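O que uma taxa de sucesso deixa de fora

O artigo do grupo Ninamitz sobre manipulação de objetos domésticos circulou bastante desde agosto, quase sempre reduzido a um número. A política treinada pela equipe foi avaliada em 200 execuções, e é a taxa de sucesso que aparece nos resumos. Li o texto inteiro duas vezes e acho que a parte mais útil está no protocolo de avaliação, que ocupa página e meia e que pouca gente comentou.

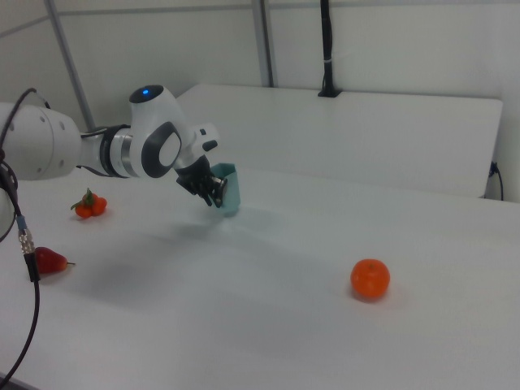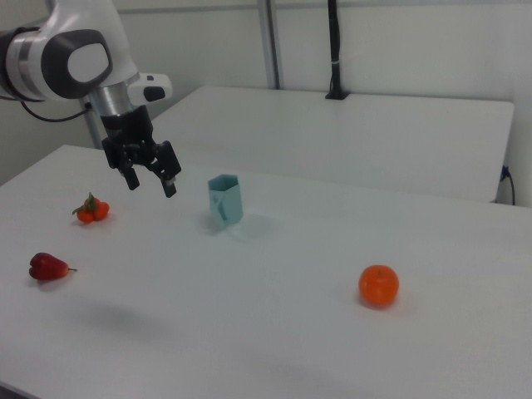
O braço com o copo preso na garra e, na segunda imagem, com a garra aberta e o copo sobre a mesa.

A tarefa é simples de enunciar: pegar o copo e deslocá-lo sem tocar no que está em volta. Os autores fixaram 48 disposições iniciais e as repetiram para todos os métodos comparados. Parece o mínimo, mas é raro. Em boa parte dos trabalhos da área, alguém arruma os objetos à mão antes de cada tentativa, e essa pessoa sabe qual método vai rodar. Não é preciso má-fé para que o copo acabe sempre um pouco mais fácil de alcançar.

O segundo acerto é a separação das falhas por tipo. A tabela distingue a garra que fecha no vazio, o copo que escapa durante a subida, o contato com um objeto vizinho e a execução interrompida pelo operador. O método de base, Tellwood, e o método proposto têm taxas finais próximas. Os erros, porém, são outros. O Tellwood erra cedo, na aproximação. O novo pega quase sempre e derruba depois. Para quem pretende usar um desses sistemas, a diferença importa mais que a média: um erro de aproximação se corrige com uma nova tentativa, um copo caído muitas vezes não.

Thư Hoàng, que revisou uma versão anterior do texto, defende que a comunidade deveria exigir essa tabela em qualquer submissão. Concordo em parte. A classificação depende de quem assiste aos vídeos, e o artigo usou um único avaliador. Com dois, e uma medida de concordância entre eles, a tabela valeria bem mais.

Minha objeção principal é outra. O teste foi feito sobre uma mesa branca, com luz uniforme e objetos bem afastados uns dos outros. São boas condições para comparar métodos – e ruins para sustentar a frase da conclusão, que fala em "ambientes cotidianos". Uma pia com louça empilhada é outro problema. O próprio apêndice traz um ensaio com objetos encostados, em apenas 6 disposições, e o desempenho piora o suficiente para merecer lugar no corpo do texto.

O grupo Turunen publicou no ano passado um estudo menos vistoso, em que a mesma política era reavaliada depois de a câmera ser remontada. O resultado mudou bastante, e o trabalho foi pouco citado. Gostaria de ver essa verificação repetida aqui, antes que o número principal vire referência para os próximos artigos. As disposições iniciais estão publicadas, e qualquer laboratório com um braço parecido pode começar por elas.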